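Testing a Moving Average Rule on Two Small-Company Stocks
Project report, Introduction to Financial Markets
Bernice Amissah and Nadège Lecomte

Background

Our project asked whether a simple trading rule would have done better than buying a stock and leaving it alone. We picked two companies from the course list, Henix and Grellier. Both trade every day and neither paid a dividend during the period we studied, so we could work from price alone.

The rule uses two moving averages of the weekly closing price, a short one of 2 weeks and a long one of 8 weeks. When the short average rises above the long one, the rule buys at the next weekly close. When it drops below, the rule sells and holds cash until the next signal. There is no short selling and no borrowing.

Data and method

We downloaded 52 weekly closing prices for each stock from Provden, the database the library subscribes to. The averages were calculated in a spreadsheet, with one sheet per company. The first weeks of each series could not produce a signal, as the long average needs eight prices before it exists. We left them out of both strategies so that the comparison started on the same week.

Nadège wrote the formulas for the averages and the buy and sell column. Bernice worked through the Grellier sheet by hand on paper, marking every crossing with a pencil, and we compared the two lists. They disagreed in one place. The spreadsheet had treated a week when the averages were equal as a sell, and the hand version had treated it as no change. We went with no change – Professor Lim's handout says a signal needs an actual crossing.
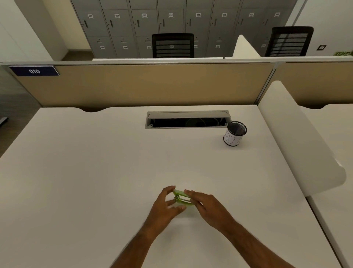

The green stapler, held over the desk.

Trading costs were charged as a fixed percentage on each purchase and each sale. Cash earned no interest. We know this is not realistic, but adding an interest rate would have meant choosing one, and the assignment did not give us any guidance on that.

Results

For Henix, the rule finished behind buy and hold. The price moved sideways for most of the period, and the short average kept crossing back and forth. Each crossing cost a fee, and several purchases were sold at a lower price soon after.

Grellier went the other way. It had one long decline, and the rule was in cash for most of it. Even after fees it ended ahead of buy and hold.

Limits

Two stocks over one year cannot show much. We also chose the lengths of the averages before looking at the prices, and did not try any others. A longer short average would probably have given fewer false signals on Henix, but we have not tested it. Weekly prices also hide whatever happened between one close and the next.

The full signal lists and the hand calculations for Grellier are in the appendix.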